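Dekano Opens Its Spring Toy and Household Collection at the Ferkau Street Hall

For immediate release, February

Dekano is delighted to announce that its spring collection is now open at the Ferkau Street hall, with 30 drop-off points across the Dasum neighborhood and a longer sorting day than we have ever been able to offer before. 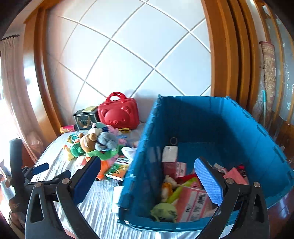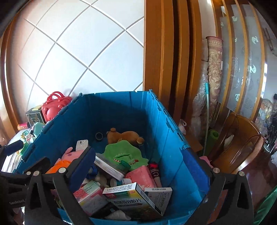
Blue plastic bins with soft toys and other household things inside.

Families who have given to us in past years will know how it goes: you clear out a closet or a playroom, everything lands in one big container, and off it comes to the hall, where our sorters start at 9 in the morning and (with plenty of coffee!) carry on until the tables are clear. Last spring we passed along 619 items to households in Dasum, and 127 of those were plush toys, which always find a home first. We welcome mixed bins, so please don't worry about dividing things up before you come. A brown teddy bear can share a bin with a roll of tape and a red sock, and we will happily find the right shelf for each. The one thing we do ask is that medicine, like the box of ibuprofen tablets near the front of one of these bins, be kept in a separate bag and handed to the front desk.

The collection is supported this year by Assefa, which has kindly provided 200 reusable bins for families who would like to borrow one. They can be picked up at the hall any morning through the end of March, and returned full or empty, whichever suits you.

Questions about drop-off points and larger donations are warmly welcomed at the Dekano front desk.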